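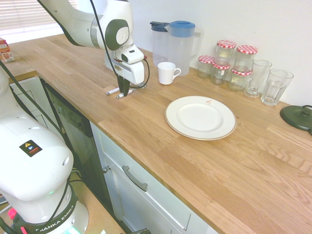 台所の作業台で「機械に家事を任せられるか」を自分で確かめる手順

2023年11月23日 更新

こんにちは。台所の片づけをロボットアームにやらせてみたい、でも何から始めればいいのかさっぱり、というお便りをこのところ続けていただきました。うれしいです、ほんとうに。私も最初の一台を前にしたときは、電源を入れたあと三十分ほど何もできずに、ただお茶を飲んでいましたから。

このページでは、作業台の上の小物をつかんで、動かして、置くという、人間なら電話をしながらでもできる仕事を題材に、機械がどこまで家事の役に立つのかをご自分の手で試す方法を書きます。買い物の手引きではありませんし、プログラムの細かい話も今回はしません。アームとグリッパーがひととおり動く状態になっていて、ティーチングか遠隔操作で姿勢を覚えさせられる、というところから先のお話です。

先に私の今の感触を申し上げておきますと、「家事」とひとくくりにすると、まだまだ遠いです。けれども「この台の上の、この品を、あそこへ」まで小さく切り分けると、ぐっと近くなります。その切り分け方に慣れていただくのが、今日の目的です。

用意するもの

・先の細い二本指のグリッパーがついたアーム一台(二台あればなおよし。ただし最初は一台だけ動かしてください)
・普段から使っている台所の台。きれいな実験机を買い足す必要はありません
・ペン、フォーク、皿、カップ、ふたつきの瓶、水差しなど、形の違う品をいくつか
・ノートと鉛筆
・非常停止ボタン。手の届くところに、必ず

ノートはパソコンの表でもよさそうに思えるのですが、私は紙をおすすめします。片手が停止ボタンのそばにあるので、もう片方の手でさっと書けるものがいちばんなのです。

手順1 仕事を一文で書く

まず、やらせたい仕事を一文にします。「台所を片づける」では大きすぎます。「ペンを一本つかんで、皿の横に置く」くらいまで縮めてください。書いてみると、自分でも決めていなかったことが次々に出てきます。皿の右なのか左なのか。向きはそろえるのか。二本あったらどちらが先か。人に頼むときは相手がよしなにやってくれるので気づきませんが、家事というのは、こういう言わずに済ませている約束のかたまりなんですね。

一文が書けたら、その下に「できた」と認める条件も書きます。たとえば「ペンが台の上にあり、皿に触れておらず、グリッパーが離れている」。ここを曖昧にしておくと、あとで自分に甘くなります。私はさんざん甘くなりました。

手順2 品物を難しさの順に並べる

次に、用意した品を、つかみやすさの順に紙の上で並べてみます。私の順番はだいたい次のとおりです。

取っ手つきのカップ、空の瓶、細いペン、フォーク類、平らな皿、中身の入った水差し。

意外に思われるかもしれませんが、皿はなかなかの難物です。縁が低いので、上から指を下ろしても挟むところがありません。人間は縁に指先をかけて、少し傾けてから下に指を入れますよね。あの「少し傾けて」を二本の指でやらせるには、腕全体の動きから考え直すことになります。逆に瓶は、太さが指の開きに収まりさえすれば素直です。ふたをひねる、となると話はまるで別で、片方が押さえてもう片方が回すわけですから、これは二台目の腕の出番になります。

透明なものは後回しにしましょう。ガラスのコップや透きとおった水差しは、奥行きを測るカメラが苦手とする相手です。人の目には見えているのに機械には半分しか見えていない、ということが普通に起こります。

手順3 台の手前を広く空ける

台の上のものを全部どける必要はありません。むしろ、奥の壁ぎわにはいつもの品を残しておいてください。何もない台で百点を取っても、暮らしの中ではあまり意味がないからです。ただし、つかむ場所と置く場所のまわり、それから腕が通る道筋は空けておきます。

ケーブルの確認も忘れずに。グリッパーまで伸びている線が、腕をいちばん伸ばした姿勢で突っ張らないか、いちばん縮めた姿勢で品物に引っかからないか、両方をゆっくり試します。私はここを飛ばして、たるんだ線で瓶をひとつ倒したことがあります。空の瓶で助かりました。

手順4 上から下ろす、つかむ、少しだけ上げる

いよいよ動かします。はじめは三つの姿勢だけを覚えさせてください。品物の真上、つかむ高さ、そしてつかんだあと指一本ぶん上げた高さです。運ぶのは明日でかまいません。

細いものを台の上からつかむとき、いちばん困るのは高さです。高すぎれば指先が空を切りますし、低すぎれば台に当たって腕が止まります。木の台はまっすぐに見えても、端と真ん中でわずかに高さが違うことがありますから、つかむ場所を変えたら高さも測り直してください。
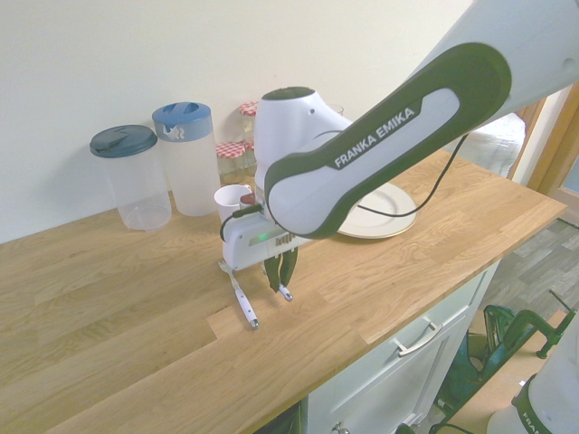

それから、つかむ力は弱いほうから始めます。強く握れば安心、と思いたくなるのですが、丸い軸のものは強く挟むほどつるっと逃げることがあるのです。弱く挟んで持ち上げ、滑ったらほんの少し足す。これを繰り返していくと、その品に合った力が見えてきます。地味ですけれど、私はこの時間がけっこう好きです。

持ち上げたら、その高さで止めて、ゆっくり四つ数えます。数えているうちに傾いてきたら、重心から外れたところをつかんでいる証拠です。フォークやへらのように頭の重いものでは、柄の真ん中ではなく、頭に寄ったところが正解になることが多いです。

手順5 置くところまでつなげる

持ち上げが安定したら、置く動作をつなげます。ここで多くの方が「離す」を簡単に考えます。私もそうでした。ところが、指を開くときに品物が片方の指にくっついてきたり、開いた指が隣の品を押したりします。隣とのあいだには、指を開いた幅のぶんだけ余裕を見てください。

離したら、まっすぐ上へ抜けます。斜めに抜けると、せっかく置いたものを引きずります。人間なら引きずったことに気づいて直しますが、機械は、直すところまで教えてもらっていなければ直しません。

手順6 回数をこなして、正直に書く

一度できたからといって、そこで喜んで終わらないでくださいね。(喜ぶのはたくさん喜んでください!)そのあと、品物の位置と向きを少しずつ変えながら繰り返します。

目安として、私が細い品ばかりで試したときの記録をお見せします。試した回数は全部で202回、そのうち手順1の条件どおりに「できた」のは78回でした。低いでしょう。失敗の内訳をノートで見返すと、つかめなかった回よりも、つかんだあとに傾いた回、置いたあとに転がった回のほうがずっと多かったのです。それがわかってからは、つかみ方をいじるのをやめて、置く前に向きを整える動作を足すことにしました。

成功の数だけを書いていたら、これには気がつかなかったと思います。ですから失敗したときは、「だめ」とだけ書かずに、どの段階で、どんなふうに、まで一言添えてください。字が汚くてもかまいません。私のノートも、ひどいものです。

手順7 人間の手間も数に入れる

家事の役に立つかどうかを考えるときに抜け落ちやすいのが、人間のほうの手間です。品物を元の位置に戻した時間、倒れたものを起こした時間、止まった腕を立ち上げ直した時間。これを書いておくと、なかなか身にしみます。

知人のVinzenz Bachmannは、小さな工房の棚補充でこれを一年近く続けています。彼の数え方では3,122回ぶんの記録があるそうで、うちの台所とは桁が違います。その彼が手紙に書いてきたのは、工房のほうが台所よりずっと楽だ、ということでした。箱の大きさがそろっていて、置き場所が決まっていて、誰かが途中で湯のみを置いていったりしない。なるほど、と思いました。同じ「取って置く」でも、作業場ならもう任せられるものがいくつもあるのに、台所ではまだ見守りがいる。その差は、腕の性能よりも、まわりの散らかり具合から来ているようです。

よくいただくご質問

・腕が二台あれば速くなりますか、というお尋ねについて。すぐには速くなりません。お互いにぶつからないように待つ時間ができるからです。ただ、押さえる役と動かす役に分けると、一台では無理だった仕事ができるようになります。

・洗いものはどうでしょう、というお尋ねについて。食器洗い機に皿を立てて入れるだけでも、今日の手順をひととおり覚えたあとの、かなり先の課題だとお考えください。濡れた食器は滑りますし、かごの隙間は狭いです。

・子どものいる家で試してもいいですか、というお尋ねについて。動かしているあいだは、腕の届く範囲に誰も入らないようにしてください。ここだけは、くどいと言われても毎回書きます。

・どのくらい続ければ任せられるようになりますか、というお尋ねについて。品物をひとつ、置き場所をひとつに決めれば、思ったより早く来ます。品物を増やすたびに、手順2に戻ってください。

次回は1月に、ふたつきの瓶を二台の腕で開ける話を書くつもりです。今のところ、うちではふたより先に瓶のほうが回ってしまっています。うまくいった方がいらしたら、ぜひ押さえ方を教えてください。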